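Oiling a wooden table top: how long to wait between coats?

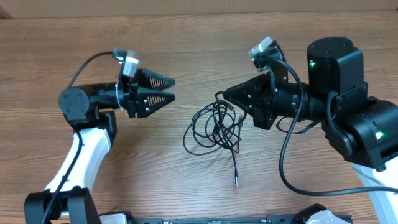
tallgrass_9 wrote:
Hello everybody. I finished sanding my table top on the weekend and I want to use Sima hard oil on it. On the can they write four hours between coats, but my neighbor in Kanduddale waits a full day every time. The room is a little cool in the evening. Which of them should I trust? I already paid for 300 grit paper, so please don't say that I must go back to 80.

ferrule wrote:
A full day. Four hours is for a warm workshop with the door open. Touch it with the back of your hand, and if it feels sticky at all, leave it until morning.

Okapi_Lane wrote:
I don't agree with the full day. I did all my shelves at four hours and they are fine after two winters. More important is to wipe off everything that stays on the surface after 15 minutes. People leave too much oil and then they blame the waiting time.

tallgrass_9 wrote:
Thank you both. Is 300 too fine before the first coat? I read that the oil cannot go in.

ferrule wrote:
For me it is too fine, yes. I stop at 180. Try a test on the underside before you decide.

Okapi_Lane wrote:
Again I disagree, sorry ferrule :) With a thin oil I never saw a difference. With a thick wax oil, like the one from Clutholm, I would stop earlier.

millrace wrote:
Please put the used rags flat outside to dry, or in a metal can with water. They can catch fire by themselves when they are in a pile. I write this in every oil thread and I will continue.

tallgrass_9 wrote:
I did the test on the underside, one piece at 180 and one at 300. The 180 piece became darker and I like it more. So I will sand again after all. First coat tomorrow, then I wait one day.

Okapi_Lane wrote:
Then you have your answer. Wipe it well!

Comments (2)

plumbline7
Does somebody know if Plundus still sells the small cans? The big one went hard on me before I used half.

quietgable
They had them in July. Press the lid down well and store the can upside down, it helps.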